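Nettoyer et remettre en forme un cabas en papier lavable ou en non-tissé

Mis à jour le 02/09/2024
Rubrique : Entretien – Sacs et rangements souples
Par Svenja Pichler

Les cabas blancs à anses de tissu sont pratiques pour les jeux, les livres et les affaires qui passent d'une pièce à l'autre. Ils vieillissent mal. La matière marque au moindre pli, les bords grisent et le fond finit par s'affaisser. Un nettoyage complet prend une soirée, séchage non compris. Voici la méthode que j'utilise pour les miens et pour ceux de la ludothèque Vakolden, où ils servent à prêter les jeux de société.

La méthode vaut pour les sacs en papier lavable, en non-tissé et en matière synthétique froissée d'aspect papier. Elle ne vaut pas pour le papier kraft ordinaire, qui se déchire dès qu'il est mouillé.

Ce qu'il faut

Une bassine ou un évier propre
Deux chiffons en coton blanc, sans peluches
Une brosse à dents souple
Du savon de Marseille en pain, ou du savon liquide neutre
Une gomme blanche d'écolier
Une serviette éponge
Une planche à repasser et un fer (facultatif)
Un morceau de carton rigide pour le fond
Quelques pinces à linge

J'ai essayé le savon détachant Zuvolov sur les bordures. Il marche bien, mais il faut le rincer longtemps. Le savon de Marseille suffit dans la plupart des cas.

Étape 1 – Reconnaître la matière

Cherchez d'abord l'étiquette, souvent cousue dans une couture latérale. Si elle a disparu, prenez une goutte d'eau sur le doigt et posez-la à l'intérieur du sac, près du fond. Attendez quelques minutes. Si la goutte reste en perle, la matière est traitée ou synthétique et supporte le chiffon humide sans problème. Si elle est absorbée et laisse une auréole molle, arrêtez-vous au nettoyage à sec, à la gomme et à la brosse.

Regardez aussi les anses. Elles sont souvent d'une autre matière que le corps du sac : feutrine, coton tissé, sangle synthétique. Une anse de couleur sur un sac blanc peut déteindre. Frottez-la avec un coin de chiffon blanc mouillé. Si le chiffon se colore, les anses doivent rester sèches pendant tout le travail.

Étape 2 – Vider et dépoussiérer

Retournez le sac au-dessus de la baignoire ou dehors et tapotez le fond. Les miettes, le sable et les petits pions se coincent dans les angles. Passez la brosse à dents sèche le long des coutures intérieures, toujours du haut vers le fond, puis videz encore une fois.

Si le sac contient un fond amovible, sortez-le et nettoyez-le à part. Un fond cousu se nettoie sur place. Ne tirez pas dessus, même s'il semble se décoller d'un côté : il est parfois tenu par deux points seulement.

Ne passez pas l'aspirateur avec l'embout large. Il aspire la paroi et fait de nouveaux plis.

Étape 3 – Gommer les traces grises

Les traces grises légères sur les parois sont le plus souvent des marques de frottement. Elles partent à la gomme. Glissez un livre ou une planchette dans le sac pour avoir une surface dure derrière la paroi, puis gommez à petits coups, dans un seul sens. Évitez les gommes colorées et les gommes à encre, trop abrasives.

Ne gommez pas sur un motif imprimé. L'impression est en surface et s'enlève par écailles. Gardez une marge d'un doigt tout autour, et pour le motif lui-même contentez-vous d'un chiffon à peine humide, sans savon.

Étape 4 – Laver les parois

Mouillez un chiffon à l'eau tiède, essorez-le bien, frottez-le une ou deux fois sur le pain de savon. Travaillez une face après l'autre, de haut en bas. Le chiffon doit rester humide sans goutter.

Rincez aussitôt avec le second chiffon, humide et sans savon. Si vous laissez sécher le savon, il fixe la poussière et la face sera plus terne qu'au départ. Changez l'eau dès qu'elle se trouble.

Pour le fond, posez le sac à plat sur la table, ouvert vers vous, et passez le chiffon du centre vers les angles.

Machine à laver : je la déconseille. Certains papiers lavables la supportent, mais les anses en feutrine boulochent, le fond se plie en deux et la bordure gondole. Si vous tentez quand même, prenez un programme à froid, le sac seul dans un filet, sans essorage. Un essorage à 900 tours marque la matière de plis qui ne partent plus.

Étape 5 – La bordure et le bouton

La bordure est la partie la plus sale, et celle qui demande le plus de patience. C'est un biais de tissu cousu à cheval sur le bord. On l'attrape à pleine main chaque fois qu'on ouvre le sac, et la crasse se loge dans la couture.

Mouillez la brosse à dents, secouez-la, frottez-la sur le savon et brossez le long de la couture, dans le sens du fil. Ne brossez pas en travers, vous feriez sortir les points. Avancez par petites longueurs et essuyez à mesure. Les angles demandent souvent deux passages.

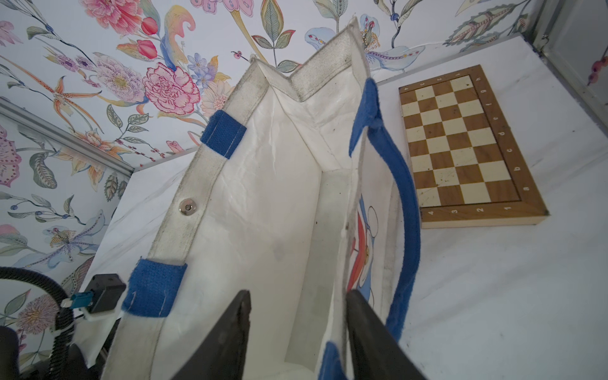

Bordure grisée le long des coutures, à reprendre à la brosse ; le bouton-pression aimanté se nettoie au chiffon.

Autour du bouton aimanté, utilisez un coin de chiffon enroulé sur le doigt. Essuyez le bouton, puis séchez-le tout de suite. L'eau qui reste dessous fait rouiller les griffes et la rouille tache le biais par l'arrière. Regardez aussi sa contrepartie sur l'autre bord : les aimants retiennent la limaille, les agrafes et les petites aiguilles. Un morceau de ruban adhésif les enlève.

Étape 6 – Les anses

Pour une anse qui ne déteint pas, tamponnez au chiffon savonneux, rincez, pressez dans la serviette. Ne tordez pas. Si la surface est pelucheuse, lissez-la à la main dans le sens de la longueur pendant qu'elle est encore humide.

Les bords effilochés se coupent aux ciseaux fins, au ras, une fois l'anse bien sèche. Ne tirez pas sur les fils.

Vérifiez les points d'attache. Tirez doucement sur chaque patte, l'une après l'autre. Si un point a lâché, refaites la couture avant de recharger le sac : fil polyester, aiguille à jean, en repassant par les trous existants. Percer de nouveaux trous à côté des anciens affaiblit la paroi, surtout sur les matières proches du papier. J'achète le fil chez Reisinger, mais n'importe quel fil solide convient.

Étape 7 – Sécher

Bourrez le sac avec la serviette éponge, sans forcer, pour qu'il tienne ouvert. Posez-le debout, loin d'un radiateur. Au bout de trois heures, retirez la serviette, qui a pris l'humidité, et laissez-le finir de sécher ouvert toute la nuit. Pas de sèche-linge, pas de plein soleil pour les anses de couleur.

Si vous préférez le suspendre, pincez la bordure et laissez les anses libres. Un sac mouillé pendu par les anses se déforme aux attaches.

Étape 8 – Redonner du maintien

Les plis ne disparaîtront pas tous et cela n'a pas d'importance, le froissé fait partie de ces matières. Pour atténuer les plus gros, repassez à fer doux, sans vapeur, sous un linge de coton, et faites d'abord un essai sous le fond. Jamais de fer sur un imprimé ni sur un bouton.

Pour le fond, mesurez l'intérieur et coupez un rectangle de carton un peu plus petit, coins arrondis. Glissez-le dans une pochette plastique si le sac sert à la cave ou dans une entrée humide. Avec un fond rigide, une boîte de jeu ou un échiquier ne fait plus ventre et les angles s'usent moins vite.

Ranger des jeux dans un cabas

Mettez les plateaux contre la paroi, à la verticale, et les boîtes de pièces au fond. Un échiquier en bois à cadre se place côté uni contre la paroi imprimée. Les pièces vont dans un sachet fermé, même si le sac a un bouton : un seul point de fermeture au milieu laisse passer un pion de chaque côté.

Ne dépassez pas la charge indiquée sur l'étiquette. Quand elle manque, je m'arrête à 3 kg, et je porte les gros plateaux à la main.

Questions reçues

La javel diluée, pour blanchir ?
Non. Elle jaunit les matières synthétiques et mange le fil de couture.

Peut-on imperméabiliser ?
Oui, sur une matière non imprimée, avec une bombe pour textile. J'ai traité un sac au Skikport en novembre dernier, en deux couches fines – l'eau perle toujours, mais la paroi a pris un aspect un peu plus brillant.

À quelle fréquence ?
Un coup de chiffon sur la bordure de temps en temps, le nettoyage complet une ou deux fois par an. Les sacs de prêt en demandent davantage.

Une tache de feutre ?
Alcool ménager sur un coton-tige, par petites touches, en essuyant à chaque fois. À éviter près du motif.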